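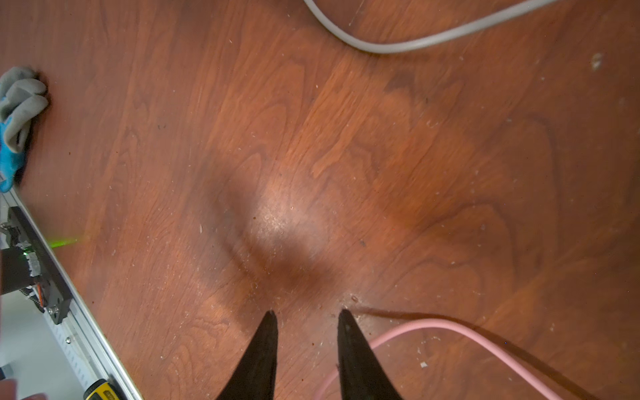 4. Die Tischplatte abwischen lassen

So, jetzt zum Kapitel, auf das ihr vermutlich alle gewartet habt: Kann der Arm mir endlich das Putzen abnehmen? Ein bisschen! Ich benutze den Greifer mit den zwei schwarzen Fingern und übe am liebsten auf dunklem, gemasertem Holz, weil man darauf jeden Krümel und jede Fussel sieht (der Arm leider nicht jede, dazu gleich mehr).

Start | Aufbau | Greifer | Tisch | Wäsche | Fragen

4.1 Vorbereitung

1. Alles vom Tisch nehmen, was nicht geputzt werden soll. Handschuhe, Werkzeug, Schrauben, alles. Ein Arbeitshandschuh am Rand reicht, und mein Arm hält ihn für den Lappen.

2. Lose Kabel aus dem Wischbereich ziehen und an der Tischkante festkleben. Kabel sind bei mir immer noch Fehlerquelle Nummer eins.

3. Ein Mikrofasertuch zweimal falten und mit dem Falz nach oben hinlegen.

Vorsicht: Falls ihr einen Linienlaser am Tisch habt, schaltet ihn vorher aus und schaut nie hinein. Auf glänzendem Lack spiegelt so ein Strahl ganz ordentlich.

4.2 Der erste Durchgang

4. Programm »Titley« laden und die Wischhöhe auf 9 mm stellen. Klingt viel, aber das gefaltete Tuch braucht den Platz.

5. Finger ganz öffnen, über den Falz fahren, langsam schließen. Rutscht das Tuch, noch mal falten und von vorn.

6. Start drücken und eine Hand am Notaus lassen. Wirklich, auch beim zehnten Mal!

7. In Bahnen zur Kante hin wischen lassen, dann das Tuch selbst ausschütteln. Das kann er noch nicht, er wedelt nur.

Hinweis: Direkt unter dem Greifer liegt oft sein eigener Schatten, und wenn mittendrin noch die Lampe spiegelt, wirkt feiner Staub an der Stelle wie ein heller Fleck. Meine Erkennung wollte den Fleck schon wegputzen, immer wieder, 11 Bahnen lang. Seitliches Licht hat geholfen.

4.3 Lohnt sich das denn?

Für einen Tisch braucht der Arm bei mir 37 Minuten, mit der Hand bin ich fertig, bevor der Kaffee durchgelaufen ist. Grobe Krümel erwischt er gut, Fasern schiebt er gern in die nächste Ecke. Einzelne Krümel mit den Fingerspitzen aufpicken? Habe ich im Oktober probiert und wieder gelassen, die Spitzen kratzen zu leicht über den Lack. Als Haushaltshilfe würde ich ihn also noch nicht einstellen, aber Zuschauen macht unheimlich Spaß.

Weiter mit 5. Wäsche falten (viel Geduld mitbringen)

Kommentare (3)

Do-yoon Bae
Bei mir hat ein feuchtes Tuch besser funktioniert als ein trockenes, nur wird es schwerer und rutscht dann bei Schritt 5. Welche Greifkraft stellst du ein?

Sun-ja Song
37 Minuten, da wische ich ja die ganze Küche! Aber das mit dem Licht von der Seite probiere ich aus, mein Arm jagt auch ständig Reflexe.

Eun-ji Yoon
Geht das Programm auch auf runden Tischen, oder muss ich die Bahnen selbst anlegen?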